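Skalladden Technical Publishing
Contract position: Manual Illustrator and Layout Editor

Skalladden produces assembly and maintenance manuals for manufacturers of commercial kitchen and laundry equipment. We are hiring one contract illustrator to work on the Prindus series, a set of 2 manuals with a combined 300 pages. The contract runs for 90 working days and is fully remote.

Duties include preparing line art and shaded figures from supplied CAD files, setting callouts and captions, and checking figure numbers against the parts list. The illustrator reports to Tegwen Ellis, Production Editor.

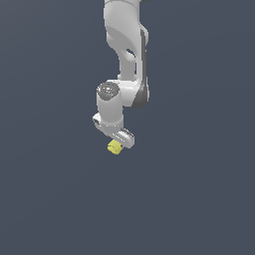
Applicants must know at least one vector drawing package and one structured authoring tool. Experience with translated documents is preferred, as all Prindus manuals are issued in four languages and text expansion affects callout placement. House style calls for a single flat background with no floor or horizon line, and for soft gray shading on rounded parts. Figures intended for black-and-white printing are supplied separately as line art.

The fee is $3,885 per month, invoiced in arrears. Software licenses are not provided.

Send a resume, three sample pages and a list of software versions to Nga Khổng, Contracts. Samples should be PDF files with fonts embedded. Shortlisted applicants will complete a paid layout test of one page.

Closing date: 2022-01-14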